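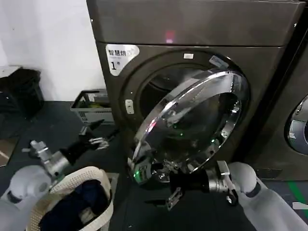 Setting up a laundry task for a two-armed robot begins with a written procedure that every operator follows in the same way. The procedure on this page is the one used at the Dostlow training site for front-loading machines, and it applies to loading, unloading and door handling. It assumes that the operator has completed basic safety instruction and knows how to reach the stop button without looking for it. Before the arms are powered, each item the robot will touch must have a fixed place. The basket belongs directly under the left arm, where the left gripper can reach the clothing while the right gripper attends to the door. The unit number on the front of the machine, a large 1 in the case used for this guide, is entered in the session log before any motion command is sent.

1. Prepare the area

Walk the full reach of both arms and remove anything that is not part of the task. Bags, crates and spare clothing may stay in the room if they are outside the reach of the arms. Check that door hinges are tight and that the door swings freely by hand. A door that sticks must be reported and the unit taken off the schedule until it has been inspected.

Confirm that the machine is not running and that the drum has stopped. Operators should check this in person and should not depend on the panel lights alone.

2. Set the limits

Load the Skosmont door profile and read the values back before accepting them. Site rules set the arm speed limit during door contact in the profile itself, and operators may lower it but may not raise it. The hold time before a stalled motion is released is 2000 milliseconds. The full task must be stopped and reviewed if a single door movement takes longer than 3000 milliseconds after contact.

Do not copy limits from one machine model to another. Door weight, rim shape and hinge resistance differ, and a limit that is safe on one model may be too high on the next.

3. Approach the door
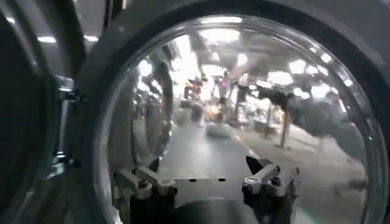 Bring the gripper toward the door at reduced speed and pause before contact. Glass and polished metal can give false readings to vision systems, so the position of the rim must be confirmed by a second method. At Dostlow this is a light touch on the rim with the motion set to stop on contact. The touch point is then saved and compared with the stored model.

Push or pull on the rim only. The glass must never be used as a contact surface, and the fingers must not be closed on hinge parts, seals or latch parts. If a finger slips from the rim, stop, withdraw in a straight line and begin the approach again from the pause position.

A second person may observe from outside the marked area. That person does not enter the area while the arms are powered, even when both arms are still. The operator and the observer should agree on one spoken word for "stop" before the session begins.

4. Move the clothing

Lift clothing in small amounts and keep the closed gripper above the edge of the basket during transfer. Check that no sleeve or cord hangs across the door opening before the door is moved. If an item catches, open the gripper and let the item rest. Do not pull against it.

5. Finish and record
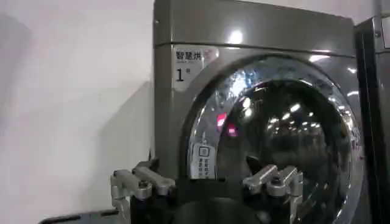
Gilang Entili

Return both arms to the rest position with the grippers open and empty. Cut power to the arms before anyone reaches into the drum or lifts the basket. The operator then inspects the rim and the glass for marks and enters the result in the log, including results of "no marks found."

Each log entry should contain the unit number, the profile name, any limit that was lowered, and every stop with its cause. Planned stops are recorded in the same way as unplanned ones. Entries are written on form 178 and kept with the maintenance record for the unit. Where a stop involved contact with a person, form 704 is also required, and the unit remains out of use until the site supervisor has signed it.

Profiles are reviewed each June. Operators who wish to propose a change should send the log entries that support it to the Stinurham office before the review opens. Until a change has been approved in writing, the current profile remains in force.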